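Alora Home Sim 2 review: great kitchens, one nasty fault

I've had the Alora kitchen simulator running on my office machine since December, and I was all set to write a happy little post about it. You get a pile of simulated kitchens, a robot arm and a ton of odd objects to shove around, and it costs $600 a seat. Then the arm started doing something that would scare me silly on real hardware, so now you're getting a longer post.

The good stuff first, because there's plenty. The rooms have personality! Windows look out on lawns and trees, the walls come in several styles, and the props are wonderfully goofy.

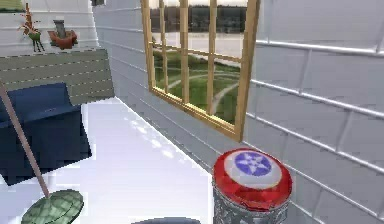 I mostly use it to test pick-and-place routines before they go anywhere near the real arm we have at Trerar. Setup took me one afternoon (the license server sulked for a while, then gave in), and loading a kitchen is quick enough that I don't wander off for coffee anymore.

So, the fault. When the gripper is holding something long and thin, the planner forgets the thing is there. It checks the arm for collisions and it checks the hand, but the held object just doesn't count. The arm takes whatever path it likes and the far end goes straight into the crockery.

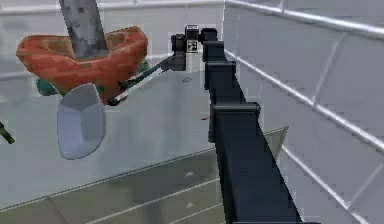 Posted 15 Mar 2023 by the Skoltville Bench Notes editor
Filed under: Reviews, Simulation

I ran the same job over and over to be sure I wasn't fooling myself. In run 1545 the log said "path clear" from start to finish – not one warning, with the rod up against a big orange pot. The arm's own joints were fine, so as far as the software cared, everything was fine. Put a person where that pot was and you see why I'm grumpy.

Small, chunky things give it no trouble. I had a whole set of tests built on the little trash can with the shield lid, and those behaved beautifully.

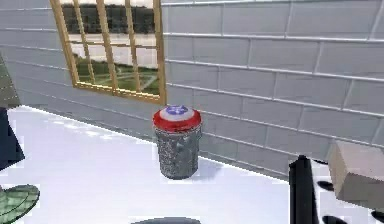 Which is sort of the problem, because if you only test with stubby objects you could go months without noticing. I did! There is a workaround: open the planner settings, turn on "attached body" by hand and pad it by 2 cm. You have to do it again every time you load a new kitchen, and it slows planning down quite a bit.

I wrote to Ruiz-Ortega, who sell and support it, and got an answer in 7 days. They agreed it's a bug and said a patch is coming, with no date. Polite folks, but I'd want a warning on the download page in the meantime. 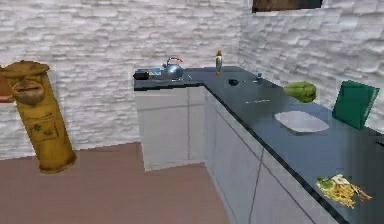

The layouts themselves I still love. Long counters and inside corners are just what you need for this kind of work, and I'd hate to go back to the gray boxes I was using before. If you only ever work in simulation, go ahead and buy it. If your plans end up on a real arm, wait for the patch, or switch that setting on and keep your hand near the stop button. I'm keeping my seat for now and will update this post when the fix arrives.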